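Vustance Table Study: progress report to the Prorix small grants desk
2020-11-07

Hello again from Osstead! You asked for a shorter report this time and a bit more about what the money is doing, so I'll skip the history and get to the mugs. The study is still about clearing and setting a drinks table, and this stretch has been nearly all trays.

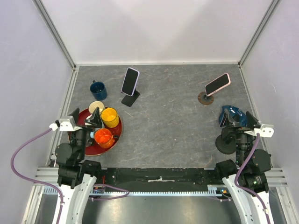
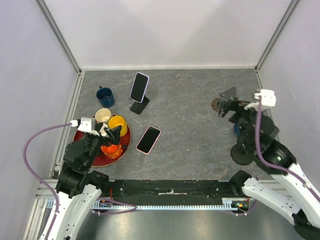

Photos: Vustance Table Study, Osstead. Free to reuse with credit.

The round red tray has become my favorite thing we bought. It has a raised question attached to it, though, and that's how much to load on one tray before things get fiddly. Small loads are easy to place but you end up going back and forth forever. Big loads look efficient until you try to get at the one at the back (the cream one, in the setup with the yellow right beside it) and have to work around everything in front. I've gone back and forth on this so many times that I've stopped guessing and started writing it down.

We planned 645 table clearings for the whole grant and have finished 445 of them. That's a little ahead of where I told you we'd be in September, and I'm pleased! The first batch was slow, mostly my own fault for changing the layout every time I had a new idea. Now the layout stays put for 25 clearings in a row before I'm allowed to touch it, and the notes are much easier to compare.

Colors have helped more than I expected. I used to write "second mug from the left" and then have no clue what I meant a week later. Yellow is yellow. I'd like to keep buying plain, solid colors for that reason, and I'd stay away from patterns.

The stone-patterned tabletop is staying too. I did wonder if the veins would make it hard to spot crumbs and drips, and yes, they do a bit, so wiping down is now its own line on the checklist. I also want to try the tray in the middle of the table for a while. We've leaned on the left side a lot and I don't know yet if that matters.

On money: the Michailidis order for spare mugs came in under what I'd set aside, and I'd like to put the difference toward 4 more trays, same shape, different sizes. If that needs a form, send it over and I'll fill it in. Nothing else has moved between budget lines.

Still to do are the remaining 200 clearings, a tidy version of the notes, and the short guide to tray loading I promised in the application. The guide is half drafted and far too long. I'll send you the mug section first and you can tell me where you started skimming.

Contact: Vustance Table Study, Osstead | © 2020 Vustance | Back to top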